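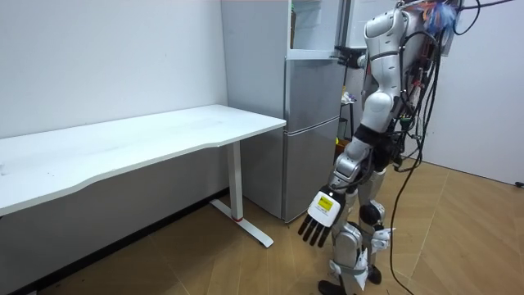

Ticket 1767: Refrigerator door task, staff kitchen, Talgate office
Status: Open, awaiting parts
Raised by: Apinya Saengthong, Facilities
Assigned to: Lertchai Kaewmanee, Automation Support
Opened: 2020-09-20

Reported problem
The humanoid unit opens the upper door of the refrigerator but does not always release it. When this occurs the unit holds its position with one hand at the door edge until an operator ends the task. Kitchen staff have been closing the door by hand and recording the fault on the paper sheet, which duplicates work the unit was introduced to remove.

Effect on staff
Under the present arrangement the morning stock check belongs to the unit, and Kartini Kwok's team starts 10 minutes later than before. On days when the task stalls, the team has neither the stock list nor the time to prepare one. Ms Kwok asks that the earlier start not be brought back without consultation, as two members have changed their travel on the strength of it.

Log

Entry 1 – L. Kaewmanee
Task log reviewed. Of 500 door cycles, 58 ended without a release signal. No stalls are recorded on the middle or lower door. Restarting the unit clears the fault for a short period only.

Entry 2 – L. Kaewmanee
Door seal cleaned and hinge checked. No change. Grip force lowered by one step and the task repeated. Stalls continued, and on two attempts the hand slipped from the door before it was fully open. Setting returned to its former value.

Entry 3 – H. Riihimäki, Safety
Cables run from the unit's back down to the floor and across the boards. Until they are secured, staff are to keep to the desk side of the room while the unit is powered. The loose wiring at the backpack is to be inspected with the power off. Please do not tidy it by hand.

Entry 4 – L. Kaewmanee
Wiring inspected. Signal from the hand drops out when the arm is raised to the height of the upper door. Replacement lead ordered from Lillico.

Entry 5 – A. Saengthong
Interim arrangement agreed with Ms Kwok. The unit will check the middle and lower compartments only. The upper compartment will be checked by a member of staff after the unit has been switched off, and the time taken will be counted as paid preparation time.

Next action
Fit the lead on delivery, expected in October, and repeat the upper door test before the full task is restored. Ms Kwok to be informed of the result in writing.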